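The Second Key

The bus let Ye-ji Shim off at the bottom of the hill and she walked the rest of the way with her bag over one shoulder. It was March and the road to Greenberg had been salted so many times that it was white even where there was no snow.

Her aunt's house had been closed since the fall. The lawyer, a man named Vaughn Ridgeway, was waiting on the porch with an envelope.

"There are two keys," he said. "One is for the front. I don't know what the other one is for."

"Did you try it?"

"I tried it on everything with a lock. The shed, the cellar, the desk. It isn't for the car either."

She signed where he pointed and he drove off. He had left the heat on low for her. She went from room to room in her coat, opening the curtains. Her aunt had kept very little. There was a shelf of cookbooks, a radio, and a drawer with 43 birthday cards in it, all from the same person, tied with kitchen string. Ye-ji knew there were 43 because a slip of paper on top said so in her aunt's handwriting. The cards were signed X. Mahmoud.
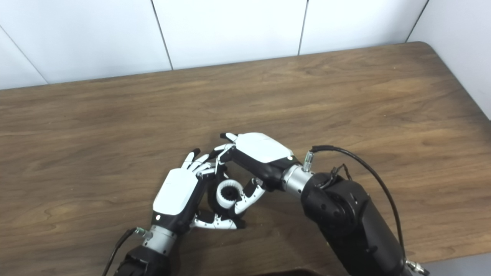
She made tea and read them at the kitchen table, oldest first. They were not love letters. Most of them had one or two lines about the weather or a bad knee. The card near the middle said, "The box is still paid up. I went and looked." The next year's said, "Box fine. Knee worse." After that the box came up every year, always in the same short way, like a cousin both of them had to keep an eye on.

The last card had a return address in Tumislow, 30 miles up the river road. Ye-ji called the operator and got a number.

"Yes," said the woman who answered. "This is Xiomara. Are you the niece?"

"I am."

"You have the key, then."

"What does it open?"

"Come on Tuesday," Xiomara said. "The post office closes at noon."

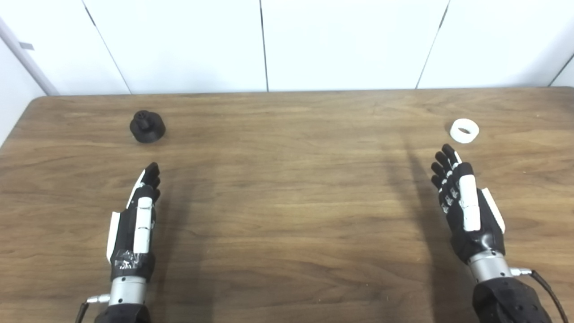
Page last modified: March, 4:15 PM

Xiomara Mahmoud was a tall woman with a cane, and she did not want to talk in the car. At the post office she nodded to the clerk and went straight to the back wall, where the old brass boxes were. She tapped number 269 with the end of her cane.

"We rented it together when we were nineteen," she said. "We were going to leave town. Each of us would put in money when we could, and when there was enough we would go."

Ye-ji put the key in. It turned hard, then easily. There was one envelope inside, soft from being handled, and in it were 400 dollars in small bills and a bus schedule.

"That was enough," Xiomara said. "We had enough by the second summer."

"So why didn't you go?"

Xiomara looked at the schedule for a while. The clerk was pulling down the shade on the front window.

"Your grandmother got sick, and then I got married. Then it was just nice to have it there." She folded the schedule along its old lines. "She paid the rent on it the odd years and I paid the even ones. This one is hers."

Ye-ji went up to the counter. The clerk had already put the cash drawer away and he was slow about getting it out again. She asked him what a year cost, and paid it, and he wrote her name on the card under the other two.

Xiomara had put the envelope back in the box. She was waiting by the door with her gloves on.

"Do you drive home by the river or by the highway?" she asked.

"The river."

"Good," said Xiomara. "You can drop me at the bakery."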